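MATERIAL HANDLING 122: Bulk and Unit Load Systems
Week 5 notes, sizing a conveyor (read before lab)

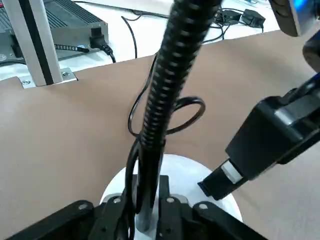 Fig. 1. Black corrugated sleeving over a cable bundle, white round base.

Picking up from last time. We had the layout for the Cullow warehouse job, cartons coming off the packing line and up to the mezzanine. Today is how you get from "so many cartons an hour" to a belt width, a belt speed and a motor. Same steps for the homework.

Start with the load, always
- Biggest carton, smallest carton, heaviest carton. Often three different cartons.
- What's the bottom like? Flat and stiff is fine on rollers. Soft bags, no. Straps hanging off, no.
- Rule for rollers: at least 3 under the shortest carton at all times. So roller spacing = shortest carton length divided by 3, then round DOWN to what the catalog sells.
- Width: widest carton plus clearance on both sides. In curves you need more, because the corners swing out. Formula is in the reader, curve chapter.

Rate and speed
Rate is cartons per minute. Pitch is front edge to front edge, so carton length PLUS gap. People forget the gap every year.

speed = rate x pitch

Work in feet and minutes the whole way through or you will be off by 12 somewhere.
Design for the peak, not the shift average. Cullow gave us the shift average in their first letter and the line would of jammed by mid morning. Ask for the busiest hour. Then ask again.

Incline
Cartons on a plain belt start to slip or tip as it gets steep. Two checks:
1. Slip. Friction between carton and belt has to beat the tangent of the angle.
2. Tip. Draw a line straight down from the center of gravity. If it lands outside the downhill edge, over it goes. Tall narrow cartons are the worst.
Rough top belt helps with slip. Does nothing for tipping!! (this was on last year's exam and half the room missed it)
If it fails tipping: shallower angle and longer run, or turn the carton the long way first.

Belt pull
Add up:
- friction of belt and load over the bed (slider bed high, roller bed lower)
- lifting the load, live load weight x sine of the angle
- extras: plows, side guides, scrapers
Live load = everything that could be on the belt at once. Stalled and full, that's the case that burns out motors.
Power = pull x speed, then divide by drive efficiency. Go up to the next standard motor. Don't go up two sizes "to be safe," you just move the weak point to the gearbox or the belt splice.

Accumulation
Only started this. Zero pressure = each zone has its own sensor and stops on its own, cartons don't touch. Minimum pressure = they touch a bit, cheaper, ok for sturdy boxes. Lemau line uses the first kind, Pillska the second, compare the two layout sheets in the lab folder. Zone length goes by the longest carton, not the shortest. Opposite of the roller rule, dont mix them up.

Controls, quick
Sensors go where the carton is stable, so not right at a transfer. Jam timer on every merge. E-stop pull cord wherever a person can reach the moving belt. Restart after an e-stop has to be on purpose, a reset and then a start.

Homework
Ghanem problem, parts a to d. Show units. Part c needs the incline checks, both of them. Due at start of lab, 3 pm.
Next time: merges and sorters. Bring the roller catalog back, we're short.

Department of Industrial Technology | Course materials for enrolled students only | Contact the course office | Back to top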